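Budget day, February

Up at six to finish the equipment request before Oda got in. She wants it on one page and I had three. By the time the coffee was done I had cut it to a page and a half, and I left it there.

The short version is that we have one two-arm bench and we need to decide whether to build a second one. I have been going back and forth on this since before the holidays. Tamer wants two. Jamila wants one bench and a decent set of spare parts, and she has been saying so in every meeting. I started the month on Tamer's side and I am now closer to hers, mostly on account of the gripper fingers.

The fingers wear along the edges. We bought the first lot from Zarnuna, and they are fine, but they are a small shop and the last order took five weeks. I want to order 14 pairs at once and put them in a drawer. Oda asked me last week why anybody needs 14 pairs of anything. I told her what it costs us when the bench sits idle, which is In-ho's whole day plus mine, and she wrote that down.

Spent the morning at the bench with the draft in my hand, going over each line against what is really there. It is a good way to do it. On paper I had listed "wall storage, both sides" as done, and I had also left it in the list of things to buy. Crossed it out. The tray on the left wall and the wire basket on the right are plenty. The basket is held on with cable ties and has not given us any trouble, so no brackets either.

The aluminum rail is the big surprise when you price a second bench. I had it down as a small item. Karaki quoted the front rail, the posts and the back rail separately, and the cutting is charged on top of that, per cut. The arms are still the largest number on the page, of course. But if you had asked me in the fall I would have said the arms were nearly all of it, and they are a good deal less than that once you add rail, mounting plates, cables, power supplies and the wrist cameras.

In-ho ran things through the late morning while I wrote. He had the black case and the poker set out on the table. 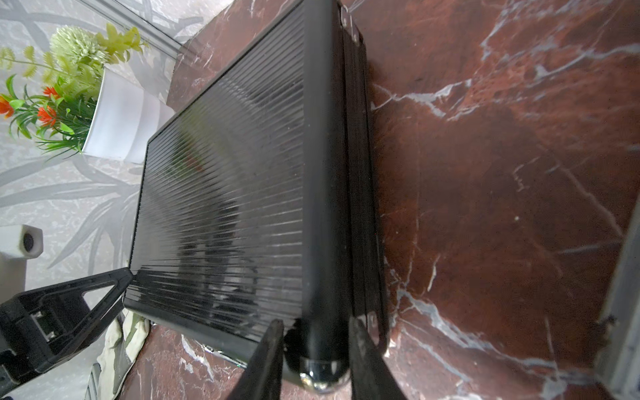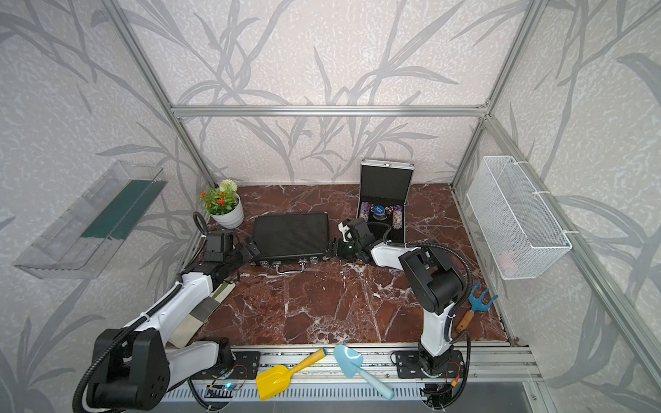
Two views from the bench this morning, the first from the wrist camera and the second from the fixed one.

Props are their own line this year. Last year they came out of petty cash and Salamatu had to chase me for receipts until May, so I promised her I would plan it properly. I put down $400 for the year. That covers things like the garden tools and toys, which are cheap, and leaves room for a few things that cost more, such as cases with real latches. In-ho says cases are the best value we have because there is so much to do with one. You can work the latch, the lid, the handle, and then whatever is inside. I asked him to write me a list of what he would buy first. He gave me one with more than 100 items on it, and I asked him to try again.

He also wants more shiny things. Chrome, glossy plastic, anything that throws a reflection back at the camera. I am for this. The marble top does some of it already and the glossy black case does more. It costs nothing extra, it is only a matter of what we pick off the shelf.

The marble is staying, by the way. Tamer had put a replacement top on his version of the budget, plain white, with a spare. I took it off. If we do build a second bench it can have a different top and different wallpaper, and then we get the variety for the price of a roll of paper.

Lunch at my desk. Called Kerari about the service plan on the arms. I was on hold a long time and then got a very pleasant man who could not tell me whether a gripper motor counts as a wear part. If it does, the plan is not worth having. He is going to write to me. I put the plan in the budget with a question mark next to it, which Oda will hate.

Jamila came by at two and we talked about the second bench again, standing up, for most of an hour. Her point is that we do not have a second operator. In-ho cannot be in two places and I am slow. A bench without a person is a table with expensive arms on it. Tamer's point, which he made by email while we were talking, is that the price from Stirik is only good through the end of the quarter and that hiring will come later. Both of these are true. I told them I would write it up as two stages. Stage one is spares, props, the service plan if it is any good, and one extra arm that can go on the present bench when one of the two is down. Stage two is rail, plates, a second arm and the rest, and it does not start until there is somebody to run it.

Jamila liked that. The extra arm is not wasted either way - it becomes half of the second bench if we get there.

I moved one thing up from stage two, the mounting plates. They are cheap and Karaki will cut them in the same batch as a couple of small parts we need anyway.

Things I left off and may regret: a proper cover for the small circuit board by the left arm, new lights, and longer cables. In-ho asked for the cover months ago and I forgot it again. I will add it in the morning before the page goes to Oda for good.

Sent the draft at 5. Salamatu wrote back in ten minutes to say the columns did not add up. I had counted the cameras twice. Fixed it and sent it again, and the total came down, so at least it was a mistake in the right direction. Oda will look at it tomorrow. Walked home by the long way and had soup.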